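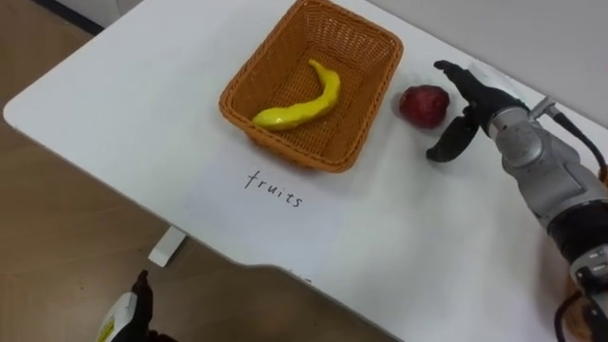

Posted by Kathleen Fahy in Workshop Tips, May 7, 2018

I help out at the Havancombe robotics club, and after a term of sorting practice with the students I've picked up a few tidying tricks (some of which have gone straight into my own kitchen drawers!).

Write on the table. We started with fancy printed cards and they slid about every time an arm came near them. Now it's a thin black marker, straight onto the white top, just below the basket. "fruits" in small letters does the job. Do test a corner first, mind, as some tabletops hang on to ink for dear life, and mine at home is one of them.

Use a shallow basket with a wide mouth. Woven ones are lovely because a bumped finger gets a bit of give, and you can see in from above. Traian Gavrilă wanted deep plastic tubs, and we spent an entire April evening fishing lemons out of them.

Go for toy fruit if you can. Real bananas don't last beyond the second session and the smell gets into everything. A banana shape is a good test too, it never lies the way you'd like, whereas something round and red wants to roll off, so bring the thumb down low beside it before you close the hand.

Leave gaps between the loose things. A hand's width is plenty. Cosmin Ilie keeps his bits bunched up and then grumbles when two come up together!

Mix in something that clearly belongs elsewhere. A roll of tape is my favourite, lying flat on its side, and it makes the students think about where to grip: the rim, the hole, or right round the outside? 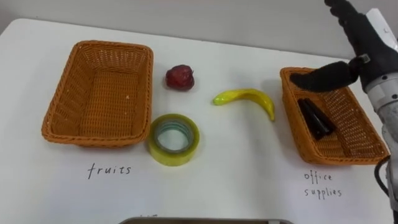
Fruits one side, office supplies the other, and the tape, banana and red fruit all still to go.

Last one, and it's for home as well. Keep to two baskets until everyone is bored of two. We tried 4 at once and the youngsters lost track of which label went with which. Wipe the table down before you rewrite anything, and put the lid back on the marker. I've bought three this term.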